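Chapter 6
Rows, Fronts and Gaps: Keeping a Shelf in Order

What this chapter covers
Blocks and rows
Facings, and how to count them
Pulling stock forward
Gaps and what they tell you
Boxes that end up in front of the shelf
Practice work for the chapter

In the last chapter we got the goods in the back door, checked them against the slip and signed for them. Now they have to go somewhere a customer can see them. I've been looking forward to this part, because it's the part of store work I liked best when I was starting out and the part I still do when I visit a shop and think no one is watching (I have been caught straightening soup more than once).

My first shelf job was at Bickerstaff, a corner grocery with one door, two aisles and a freezer that hummed so loudly you had to raise your voice to sell anyone ice cream. I was handed a cart of cereal and told to "put it up." So I put it up. I put it wherever there was a hole, and I was done in no time, and I was very pleased with myself. The next morning I was asked to find out how many boxes of one kind we had left, and I had to hunt for them in four different places, one of which was behind the oatmeal.

You can learn almost everything in this chapter from a very small shelf. I'd much rather start there than with a whole aisle, where there's so much going on that your eye just slides over it. A short rack on a table and a few cartons will do. Sort them by kind, run each kind from the back to the front, and you have the beginnings of a proper display: reds together, blues together, greens together, each in its own lane.

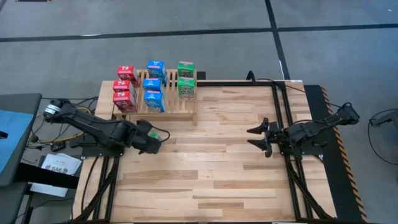 6.1 Blocks and rows

When you stock one kind of package in one place, all together, you've made a block. When the packages in that block stand one behind another, from the back of the shelf to the front edge, you've made a row. (Some stores say "lane" or "file." Rilcombe, the chain I trained with later, said "run." Use whatever word your store uses and no one will mind.)

Color does a lot of the work for you in cereal, since makers tend to pick one strong color per product and stay with it for years. A shopper coming down the aisle sees the color well before the words. If the three red boxes stand in one column and the blue ones in the next, a person who wants the red one is already walking toward it. Mix a blue box into the red column and two things go wrong at once: the shopper who wanted red picks up blue by mistake, and the shopper who wanted blue thinks you have one fewer than you do.

A block can be one row wide or ten. At Rilcombe the cereal aisle held 1,600 boxes when it was full, and the most popular product had a block so wide I could lie down in front of it. The slow sellers got a single row each. That seems unfair to the slow sellers until you remember that shelf space costs the same whether anything on it sells or not.

Keep the rows straight. Line up the corners of the front boxes first, then set each box behind squarely against the one before it. If your shelf has slats, use them as guide lines. I love a slatted shelf for this! You can sight along a slat the way you'd sight along a ruler and see right away which box has wandered.

6.2 Facings

A facing is one package at the front of the shelf with its front toward the shopper. The boxes behind it don't count as facings, however many there are. So three boxes in a single row are one facing, three deep. Three boxes side by side are three facings, one deep. Same stock, very different look.

New workers mix these up all the time and I did too. Try saying it out loud as "so many across, so many deep" when you're counting. A block that is four across and four deep holds 16 boxes and has four facings. Write both numbers on your sheet. The person ordering needs the first one, and the person planning the shelf needs the second.

Which side is the front? With cereal it's easy: the wide side with the big name and, nearly always, a picture of a full bowl. The narrow side has the nutrition panel and the fine print. Your shelf will hold a good many more boxes if you turn them narrow side out, and every so often a tired stocker does exactly that late on a shift. Please don't. A shopper can't find a product by its sodium content.

6.3 Pulling forward

Shoppers take from the front. That's the whole reason this section exists. You can build a perfect shelf at eight in the morning and by noon the front boxes are gone and what's left is standing at the back in the shade.

Pulling stock forward (also called fronting, leveling or, at Bickerstaff, just "tidying up") means bringing the remaining boxes to the front edge so that every row starts at the same line. The routine goes like this.

1. Start at one end of the shelf and don't skip around.
2. Reach to the back of the row and bring the last box up first if the row is short. For a long row, hook your hand behind the rearmost box and slide the whole row toward you.
3. Stop when the front box meets the rail or the shelf edge.
4. Close up any space between boxes in the same row.
5. Turn any box that is facing sideways or backward.
6. Go to the next row.

Check the date on the front box as you go. When new stock arrives it goes to the back of the row, so the older box should already be in front, but "should" is a big word in a busy store.

At the Kaminon test store, where I helped write the training sheets, we fronted 2,975 packages in one September evening before a visit from head office. My forearms ached for two days. I mention it because people think of this as light work, and it is light work, right up until you do a lot of it. Switch hands. Use a step for the top shelf and kneel for the bottom one.

6.4 Two kinds of gap

Go back to the small rack with the red, blue and green columns. There are two different gaps in it, and I'd like you to find both before you read on.

The first is in the red column, where the rearmost box stands apart from the other two. I call that an inside gap. From the front of the shelf a shopper would never notice it, because the front box hides it. You should notice it, though, because an inside gap fools you when you're guessing how full a row is. Close it up and you may find there's room for another box.

The second is in front of the green boxes, where the slats are bare all the way up toward the rail. That's a front gap. Everyone sees a front gap. To a shopper glancing along the shelf, green looks sold out, even with two boxes sitting there, one right behind the other. You have a choice with a front gap: pull the row forward or fill the space with new stock. If you have stock in the back room, pull forward first and then load from behind. If you don't, pull forward anyway and put the product on your order sheet.

6.5 In front of the shelf

Sooner or later a package ends up somewhere other than its row. You set it down while you make room, or a shopper changes their mind, or you're partway through a job and get called to the register. Get in the habit of looking low and in front of the shelf as well as at the shelf itself.

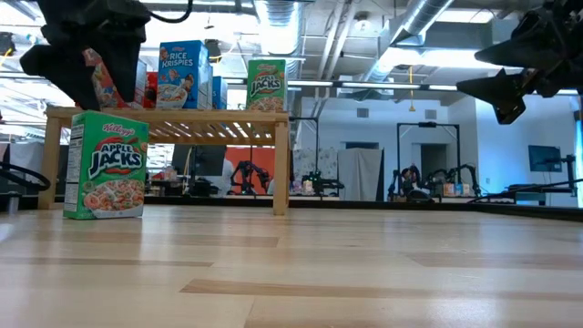
Matching a loose package to its row is a quick job once your blocks are in good order. Read the name, then look for the same name on the shelf. A green Apple Jacks box standing on the tabletop has an obvious partner in the one on the rack near the right end, with the same white lettering facing forward, and that tells you which end of the rack to check for space. Before you lift the loose one, notice how it's turned: both its front and the narrow side with the nutrition panel are showing. Square it up when you set it in its row. And give a thought to height, too, because a tall package like the Rice Krispies can stick up well past its neighbors, and on a store shelf you'd need to know it fits under the shelf above before you build a whole block of it.

Count loose packages as stock, by the way, as long as they're undamaged. I once ordered 800 boxes for a Rirkalent holiday display and was sure we'd been sent too few, and the missing ones were standing on the floor at the foot of the display the whole time.

6.6 Words to know so far

Block: all the packages of one product kept together.
Row: packages of one product standing one behind another.
Facing: one package at the front of the shelf, front side out.
Deep: how many packages stand in a row, counting the first.
Inside gap: a space between packages in the same row.
Front gap: bare shelf between the first package and the edge.

Before you go on to 6.7

Find a shelf at home with at least three kinds of package on it. A pantry is fine, a bathroom cabinet will do. Sort it into blocks, pull every row forward and write down how many across and how many deep for each product. Leave it alone for a week, then write the numbers down again and mark where the gaps have opened up. Keep both sheets, because we'll use them in the next section to work out an order.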